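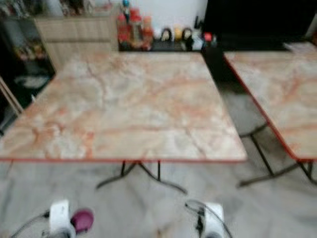 Blur-Aware Frame Gating for a Two-Arm Mobile Manipulator
Final report, Robot Software Project
Yamila Cabral, Cletus Pennington, Sumaiya Gazi
Advisor: Vandana Malhotra

1. Background

Our platform estimates the height and edges of a table from its head camera before the arms are allowed to move. The estimator was inherited from last year's group and works well when the base is still. It works poorly while the head is turning. Edges smear, the line fitter returns two or three candidates for one table edge, and the planner picks whichever arrived last. The result is a target plane that jumps between cycles.

The project goal was to stop bad frames from reaching the planner without adding noticeable delay. We did not change the estimator itself.

2. Software structure

The stack has three processes: camera driver, perception, and planner. They communicate over Groliseck, the message layer used by all projects in the lab. We added a fourth process, Stavero, between the driver and perception. Stavero receives each frame, computes a sharpness score, and either forwards the frame or drops it. A dropped frame still produces a short status message, so that perception can tell a rejected frame from a dead camera.

The first version did not send this message. Perception timed out during long head turns and put the arms in a protective stop, which took us most of a week to trace.

3. Sharpness score

The score is the variance of the Laplacian over a masked grayscale image. The mask removes the grippers, which sit at the bottom of the view and move independently of the head. Without the mask, a sharp gripper in front of a blurred table gave a passing score.

Table texture also matters. A veined or patterned top scores higher than a plain one at the same level of blur, so a single fixed threshold is either too strict for plain tables or too loose for patterned ones. We replaced it with a threshold relative to the best score in the last 8 frames. The window is cleared when the base moves to a new position.

4. Head velocity check

Sumaiya added a second condition based on joint encoders. If the head speed is above a limit, the frame is dropped before the score is computed. This saves processor time and catches slow pans over plain floor, where the relative score was unreliable. Encoder and image timestamps come from different clocks - the offset is measured at startup and then held constant.

5. Testing

We replayed 168 recorded frames through the full stack, with and without Stavero. Verna Quintanilla labeled each one usable or unusable before we ran anything. With gating on, 6 unusable frames were forwarded. All of them came at the start of a recording, when the window had no sharp frame to compare against. Plane jumps disappeared from the rest of the replay.

The cost is a less regular update rate. During a continuous turn the planner may receive nothing new, and it holds its last accepted plane until the head settles.

6. Open issues

The startup case needs a minimum absolute score. Cletus has a branch with this change, but it has not been tested on plain tables. The gripper mask is a fixed polygon and should be computed from the arm joint angles, as the cables are not fully covered when the wrists rotate. Clock drift over long sessions has not been measured.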